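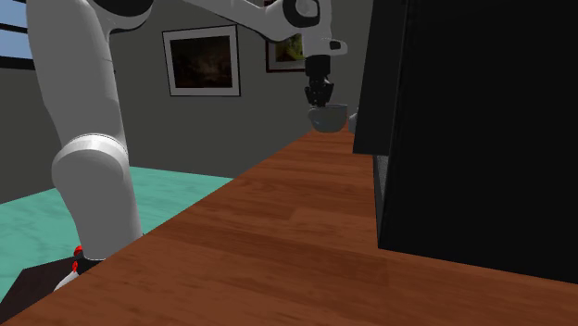 Slide 1. Simulated kitchen counter, bowl in the gripper.

Speaker notes, Kinivis tooling group, 2022-04-22
Talk: Replaying grasps in simulation
Slides by Guangming Luo. Arne Steinbach takes the planner questions at the end.

Start with the title and go straight on. Most of the room knows the project. Say once that Bivine is our replay and scoring tool, and that everything today is simulated.

Slide 2. What we set out to do
We had a policy that picks up dishes and a planner that moves them. They were tested separately. When a run failed we could not tell which one was at fault. Bivine logs both on one clock and lets us restart a run from any step.
The first version was written in October. It was slow and it only kept joint angles. The current one keeps joint angles, object poses, contact pairs, camera images and the planner's last accepted path.
Each batch is 1,000 runs. We have four batches, so 4,000 runs in the store today.

Slide 3. Scene setup
Keep this short.
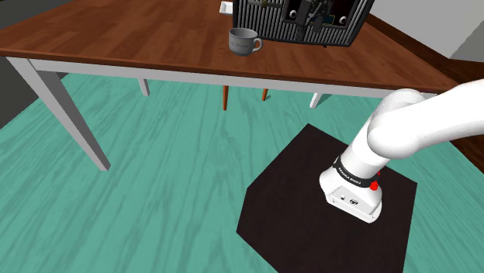 The robot base is fixed in the world and the table is a separate body. That matters for resets. In the old setup we moved the base when we randomized the layout, and the planner kept a stale transform for one cycle. The path looked fine in the log and was wrong in the scene. Now the base never moves. We shift the table and everything on it.
Mention the collision shapes. The rack was one box at first, so the planner treated the openings between slats as solid. Arne split it into separate pieces. Planning time went up, and we accepted that.
Chair legs under the table are in the collision model too. Somebody will ask.

Slide 4. Cameras
The policy gets a view from the wrist and a fixed view. The wrist view is the one that matters in the last part of the approach. We render both at every control step and store them with the step number. No interpolation between frames. If an image is missing, the run is thrown out.

Slide 5. Mugs
Pause here, this is the main part of the talk. 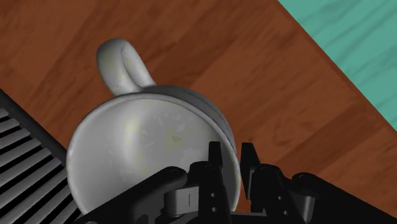 Closing on a mug that is tilted is our hardest case. The pose estimate is good until the fingers get near the rim, then they hide part of the object and the estimate starts to drift. The controller follows the drift. In replay you can see the target move while the mug stays where it is.
The fix has two parts. We freeze the object pose once the fingers are inside a set distance. After that we let contact decide when to stop closing.
We pulled 29 failed mug runs by hand and restarted each one just before the approach, with the freeze turned on. 22 of them completed. The other seven had a bad grasp choice from the start, and freezing the pose does nothing for that.
Do not promise the same for bowls. We have not run them yet.

Slide 6. How to restart a run
Live demo if the network holds, otherwise talk over the screenshots.
Open the run, drag to the step, press restart. The random seed comes along with it. Warn people that changing the physics step size breaks the match with the log. The Uststead group lost a few days to this.

Slide 7. Still open
Grasp choice close to the rack.
Contact pairs flicker when two surfaces rest on each other.
The Kröger export drops the camera stamps. Guangming has a patch in review.

Slide 8. Questions
Hand over to Arne. Leave the mug slide up.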